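Talks > Food and Shopping > Speaker Notes

Print this page | E-mail this page

Shelf Talk: Why We Buy the Same Thing Twice

Opening
Say hi, thank Paraschiva Bogdan. Ask who has two open ketchups at home right now — I do! Then my Domell story: I went in for milk and came out with nine things (and no milk).

Most of us choose by color and shape long before we read a word. Pause on the light blue Kissan pouch and let people look.

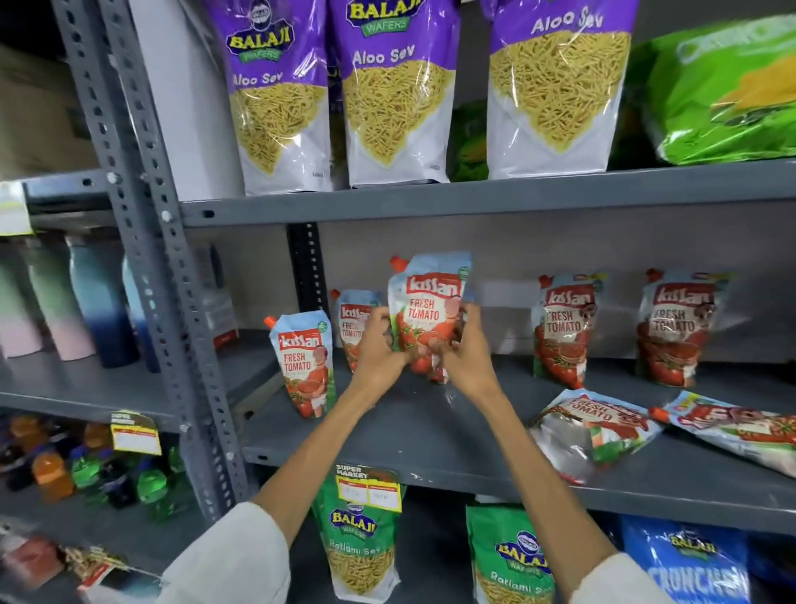

Lists
My rule is six items, written down before I leave the house. Hand out the cards — 15 minutes for pairs, then questions.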